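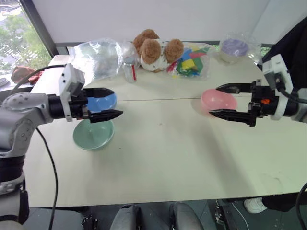

**Pratcombe Toy & Tableware Library: Monthly Shelf and Table Check**
November, Friday round, started 9:15 am

Status key: OK / WATCH / FIX

Really good month, folks! The returns are coming back in much nicer shape than they did over winter, and it shows all through this sheet. Comments are under each item, so please read them before you tick anything on your own round.

## 1. Work table

- [x] Top wiped down: OK
- [x] Seam between the two panels checked: OK
- [x] Panels level with each other: OK
- [ ] Legs tightened: WATCH

*Comment:* I ran a ruler across the join and it didn't catch anywhere, which is a big improvement on the old trestle. Crumbs love that seam, though. Use the soft brush and go along it end to end, then do the cloth. The leg nearest the door took half a turn with the hex key. Have another go at it next month.

## 2. Coloured bowls (blue, green, pink)

- [x] Rims free of chips and rough spots: OK
- [x] No cracks when held to the window: OK
- [x] Base sits flat, no rocking: OK
- [ ] Set number marked on base: FIX

*Comment:* I love these bowls! They're the most borrowed thing in the Sandau play kitchen set and they still look terrific. Run a thumb right around the rim of each one, inside and out. The pale green one had its number rubbed off, so it needs 41 written back on with the paint marker before it goes out again. Let it cure overnight, please, as the last one smudged.

## 3. Soft toys

- [x] Seams pulled gently all the way around: OK
- [x] Fuzzy parts firmly attached: OK
- [x] No stuffing showing: OK
- [x] Surface wash: OK

*Comment:* The plush with the round brown fuzzy bits and the spotty body passed with flying colours. Give each of the three brown parts a proper tug, then check where it meets the white. If one ever feels loose, pull the toy off loan straight away and put it in the mending tub.

## 4. Bagged blocks

- [x] Sorted through for splits and sharp edges: OK
- [x] Small pieces measured in the choke tester: OK
- [ ] Bag in good nick: WATCH

*Comment:* Master count across all the block sets is 1,151, matching the Cunari ledger exactly. Brilliant! Clear bags are doing the job nicely because you can see the colours at a glance. They stay up on the back edge during a check and never go home with a family. Blocks go out in the drawstring sacks.

## 5. Plastic bags and wrapping

- [x] Kept out of children's reach: OK
- [ ] Spare bags flattened and put away: FIX

*Comment:* The big crumpled one should be flattened and in the drawer by closing. For anything with a lid, unwrap it and check that the lid comes off and goes back on.

## 6. Small bottles

- [ ] Contents label legible: WATCH
- [x] Cap tight: OK

*Comment:* Glass stays on the staff side. Bottles go back in the locked cupboard at the Deng Street end when you're done.

**Carry over to next round:** table leg, number on green bowl, spare bags, bottle label. Bring 12 new drawstring sacks and 2 paint markers.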